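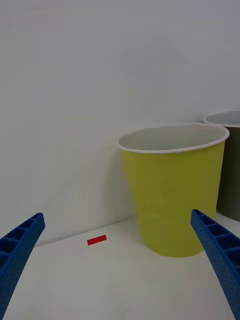 The last bus to Osel left at six, and my mother was not on it. I waited at the Verkico station with 2 tickets in my glove, beside the window where a woman sold tea. She had asked me two times already if I wanted one.

"My mother is coming," I said. "We will drink together."

The tea woman looked at the clock and did not answer me.

My mother had written that she would bring the blue blanket and the key of the house in Tukel. It was a short letter. The house was number 191, at the top of the road, and she had lived there for 60 years. I think now that she wrote the letter while standing, with her coat on, and then she took the coat off again.

At seven the lights over the platform went out. I bought one tea and drank it slowly – it had too much sugar, the way she makes it. Then I gave back one ticket and asked for another, in the opposite direction.

"To Tukel there is only the morning bus," the woman said, and she moved her bag from the second chair.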